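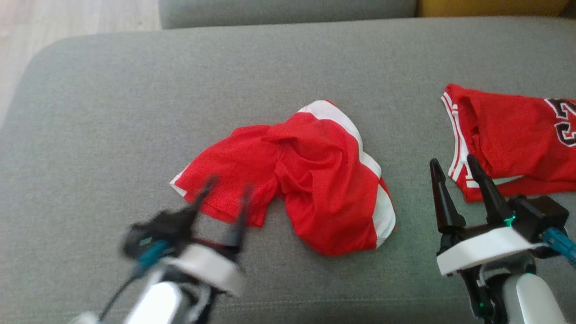 Folding a basketball uniform on the sofa

Mesh uniforms are slippery. They slide off a hanger, and in a drawer they come unfolded as soon as you pull out whatever is underneath. The method on this page makes one flat packet out of the jersey and the shorts, so the set stays together until game day. Once you have done it a few times it takes 2 minutes a set.

I learned it when I was in charge of uniforms for the Sudgate youth league. We had bins of red jerseys and red shorts, and every December they all came back in a heap. You don't need a folding board or a big table. A wide sofa seat works well. The upholstery grips the mesh a little, and a smooth tabletop doesn't.

What you need

One jersey and one pair of shorts, clean and completely dry
A flat surface wide enough for both, side by side
A drawer, bin or gym bag to put the packet in

Before you start

Check the pockets if the shorts have them, and pull the drawstring out even on both sides. Turn everything right side out. Move any throw pillows back so they don't take up the front of the seat.

Mesh that has been in the dryer on high can come out with hard creases. If you see them, shake the piece and smooth it with your palm. Don't iron over the numbers. Heat can lift them or make them stick to the iron.

Folding the shorts

1. Pick the shorts up by the waistband, one hand at each hip, and shake them once. If they have been lying in a pile, it is easy to grab a leg opening by mistake. Feel for the elastic.

2. Lay them down with the front facing up. Pull the legs straight.

3. Fold them in half lengthwise, one leg on top of the other. If your shorts have a stripe down the side, use it as your guide. The two stripes should land one on top of the other. The crotch seam will stick out in a small triangle. Tuck it in so that side is straight.

4. Fold the hem up to the waistband. You now have a rectangle. Leave it where it is for now.

Folding the jersey

5. Lay the jersey face down with the neck away from you. The number ends up on the outside of the packet this way, and you can find the right one in a full bin.

6. Smooth it from the middle out to the sides. Look at the bottom hem, which likes to flip under. Trim makes this easy to check: it should run in one straight line from side seam to side seam.

7. Fold the left side in toward the center, then the right side over it. The armholes should end up inside. For a big adult size, fold each side in a bit further — you want the strip to be the same width as the folded shorts.

Putting the set together

8. Place the folded shorts on the lower half of the jersey strip, with the waistband toward the bottom hem.

9. Fold the top of the jersey down over the shorts. The front of the jersey is now on top. Press down with both hands to push the air out.

10. Turn the packet over and tuck the loose hem inside the fold. This is what holds it closed.
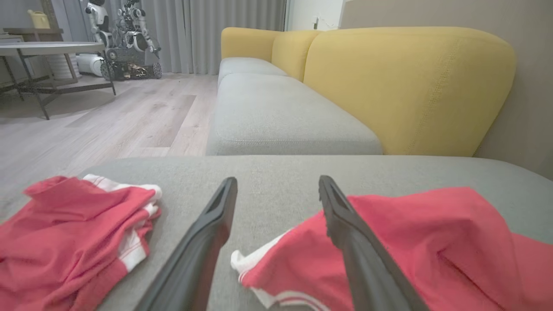

Page last changed: 2019-11-11

Working with more than one set

Match the sets first and fold second. Put each pair of shorts next to its jersey, a hand's width apart, and check the size tags against each other. When both pieces are the same color it is easy to pick up a medium jersey with large shorts and not notice until somebody is changing. I once had to open up 20 packets to find one pair of youth shorts.

If you run out of seat, use the next cushion over for the finished packets. Keep them off the back of the sofa, they slide down behind it.

Judit Kerekes, who took over the bins from me, stands her packets on edge in the drawer with the fold facing up. She gets more in than I did with flat stacks. For flat stacks I would stop at 4 high. Above that the pile leans.

Common problems

The packet is too thick to tuck. The shorts are probably wider than the jersey strip. Take them out and fold them again, a little narrower.

The packet opens in the bag. Put a wide rubber band around it, or set it at the bottom under the shoes bag. Don't use safety pins on mesh.

The number has a crease through it. Unfold the jersey, let it hang overnight, and next time move the fold in step 9 an inch up or down. With very large numbers you can't avoid it completely. Don't leave those jerseys folded all summer — hang them by the shoulders on a wide hanger.

Long-sleeved warm-up tops need a different fold and are not covered on this page.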